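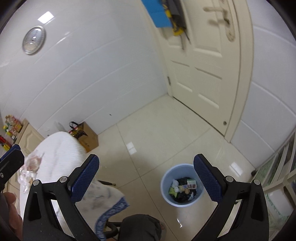
Hi all,

Big thanks for the replies to my November post. I've been deep in the tooling since then and I'm pretty excited about where it's ended up, so this is a long one. First, the question that got me going again:

> Has anyone got Jimenum to split long recordings
> into single actions without hand-marking every
> cut? Ours come off two grippers at once and the
> splitter only looks at one of them. Whenever the
> second hand does something on its own, that bit
> gets glued onto whatever came before it.
> We're running the Rowbotham planner downstream
> and it really does not like that.

Yes! Or at least, mostly yes. The trick is to stop treating jaw width as the only signal. The stock splitter looks for the width to settle and calls that a grasp, and that's fine for a rigid box. With food packaging it falls over. A pillow bag gives way under the pads and keeps giving, so the width drifts the whole time you're holding it and the splitter sees one long closing motion. I had a clip where it found a single grasp lasting 2,700 samples — lovely number, completely useless.

What I do now is run the width through a short median filter (17 samples works for me) and then ask a second question of the images: does the patch between the pads move with the gripper, or with the room? If it moves with the gripper, you're holding something. It's a cheap test. There's no object model and no training, and it doesn't care what colour the wrapper is.

For two hands, each stream gets split by itself first, and only then do I line them up. Any pair of cuts closer than 300 ms gets merged into one shared event. Everything else stays with the hand that made it. That should fix the gluing problem in the quoted message, and the Rowbotham planner will take the result as is if you switch its input to per-arm segments.

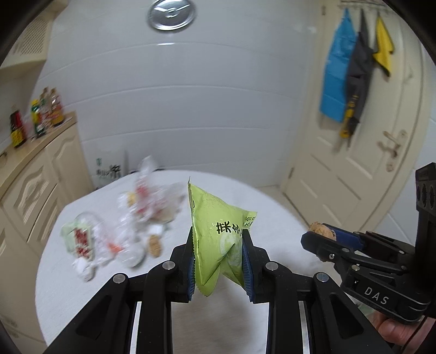
A green packet in one gripper and a cookie in the other, the sort of pair the merge step has to keep apart.

Cookies are their own kind of fun, by the way. The width signal is beautiful on a firm one, with a nice sharp corner and hardly any drift, but a crumbly edge can shed a bit and you get a tiny step partway through the hold. I've set the minimum release to 2 mm so the splitter ignores those. If you work with very thin things you'll want to drop it.

Where it still struggles:

Shiny floors and walls. Reflections slide over glossy tile in their own direction when the gripper swings down low, and the motion test sometimes counts them as a third thing that belongs to neither hand nor room. Masking everything outside the pads helps a lot, but I'd love a better idea.

Open bins. Letting go over one is easy to catch, but working out which bit of rubbish in the pile is the one you just dropped is hopeless from a single view. I've given up on labelling it and only store the release.

The other gripper wandering into view. At the moment I drop the flow vectors near the image edge when the second arm is close, and that's a hack.

I've put the patch on the Stonosley branch along with the config. It builds against the current Jimenum and the one before it. I haven't tried it with Ultura logs yet, so if you have some with both arms recorded on the same clock, please give it a go and tell me what breaks. The viewer now draws both hands as coloured bars on one timeline too, and I've wanted that for ages!

One thing to watch: the config key is merge_window now, and the old name fails silently. I'll add a warning.

Cheers,
the Stonosley branch maintainer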